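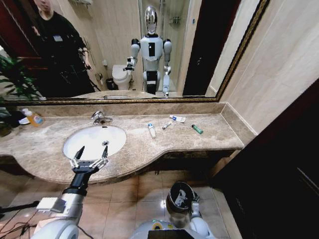 6 nov. 2022

Salle de bains du rez-de-chaussée, suite. Le plan de marbre est à trier avant le passage de Shewit Bogale, qui relève les cotes pour le devis Jirninent. Lavé le marbre au savon neutre, rincé deux fois, essuyé au chiffon de coton. Pas de vinaigre : la trace mate laissée en septembre sur la tablette de l'étage ne partira qu'au polissage.

Les petits tubes traînent toujours à droite de la vasque. Bethel voudrait tout mettre dans un tiroir. Je préfère un gobelet, près du mur, bouchons vers le haut. Le dentifrice couché finit par couler au bouchon et le dépôt sèche sur la pierre ; il faut ensuite le ramollir à l'eau tiède, jamais le gratter. 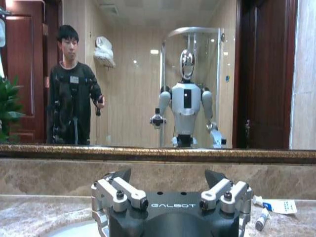 Pour le gobelet, Nahom Gashaw propose un modèle en grès de chez Beyene, 600 birrs. Cher pour l'usage. Le fond n'est pas émaillé et il faudrait coller 2 patins dessous. À revoir.

Dosseret : joint silicone à reprendre sur toute la longueur, entre le plan et la plinthe de marbre. Cartouche Jasuver, neutre, teinte beige. L'acétique est exclu sur le calcaire. Temps de peau donné par la notice : vingt minutes. Prévoir une nuit sans utiliser le robinet.

Cadre du miroir : chiffon sec seulement. Le relief retient la poussière, un pinceau souple passe mieux. Pour la glace, pulvériser sur le chiffon et non sur le verre, sinon le produit descend derrière le bord inférieur.

Berhanu Kumsa a téléphoné pour la plante. Il conseille de tourner le pot d'un quart de tour par semaine et de vider la soucoupe après arrosage. Noté.

Reste à faire, dans l'ordre :

1. Trier les tubes, garder les entamés, jeter les vides.

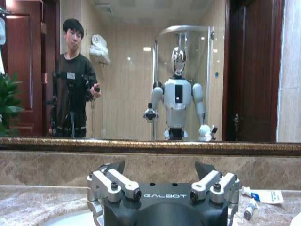
2. Démonter la bonde, nettoyer le siphon, contrôler le joint.

3. Rappeler Obsa Chala pour la facture du marbrier (2000 birrs d'acompte, reçu égaré).

4. Racheter du savon pour les mains chez Hana.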